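Kit de rail Ploro pour deux bras : avis après montage

Publié le 14 août 2023 par Shakuntala Mathur
Rubrique : Matériel d'atelier

Le kit Ploro comprend un rail aluminium, deux platines noires, la visserie et une notice de 7 pages. Les bras ne sont pas fournis. Je l'ai acheté pour notre atelier partagé, où deux petits bras blancs étaient jusque-là fixés à l'établi avec des serre-joints. Ils bougeaient à chaque accélération et il fallait refaire l'origine tous les matins.

Prix payé : 113 euros chez Nurivard, port compris. Livraison en carton simple, rail légèrement rayé à une extrémité, sans conséquence.

Montage

Comptez une soirée. Les platines se posent d'abord à blanc, on aligne, on serre en diagonale. La notice montre les vis de côté et ne donne pas leur longueur, il faut les trier soi-même avant de commencer. Deux trous de ma platine droite étaient mal ébavurés. Un coup de lime et c'était réglé. L'équerrage est bon et je n'ai pas eu à caler.

La cabine n'est pas dans le kit. Nous l'avons faite avec des profilés Sial et des panneaux peints en rouge, texture épaisse. L'avantage est d'éviter les reflets sur les parois, le défaut est que la poussière s'y accroche.

À l'usage

L'exercice du moment est du rangement : des sachets de graines, une petite table blanche à plateau de pin, et les deux pinces qui se partagent l'espace.
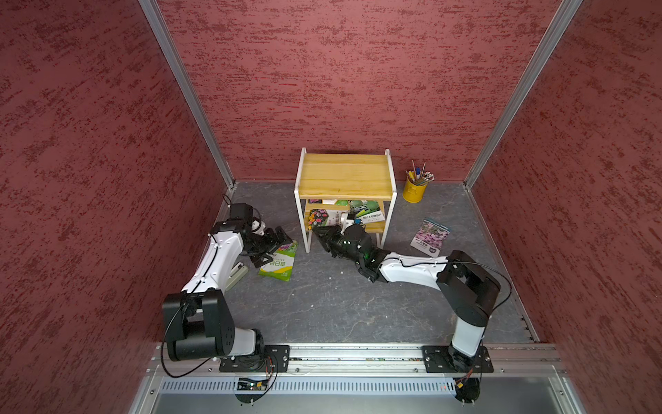 Bras gauche côté sachet de zinnias, bras droit côté tablette basse.

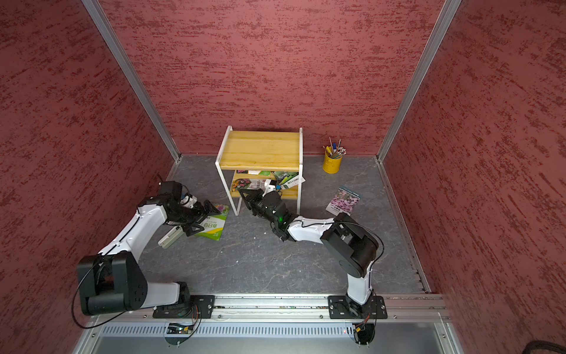
Pour ce genre de travail, l'entraxe est le réglage qui compte. Trop serré, les coudes se gênent dès que les deux bras visent le milieu. Trop large, on perd de la portée au fond. J'ai fini par décaler la platine droite de 80 mm vers l'extérieur et je n'y ai plus touché. Le rail rainuré permet de le faire sans démonter le bras, et c'est le vrai intérêt du produit par rapport à une plaque percée.

La rigidité est correcte. Bras tendu, pince à vide, je ne sens pas de jeu à la base. À pleine vitesse il reste une petite vibration qui vient autant de notre table que du rail. Après environ 2 620 cycles, une seule vis desserrée, à gauche. J'ai mis du frein-filet sur toutes les autres.

Le point faible est le câblage. Rien n'est prévu pour guider les fils sous les bases, ni clips ni passe-câbles. J'ai commandé les attaches Skonirell, qui entrent dans la rainure en forçant un peu. Ploro devrait en mettre un sachet dans la boîte.

Pour : réglage rapide de l'entraxe, bonne tenue, platines solides.
Contre : notice trop légère, ébavurage inégal, rien pour les câbles.

Je le rachèterais à ce prix. Pour un seul bras qui ne change jamais de place, une plaque vissée à l'établi suffit.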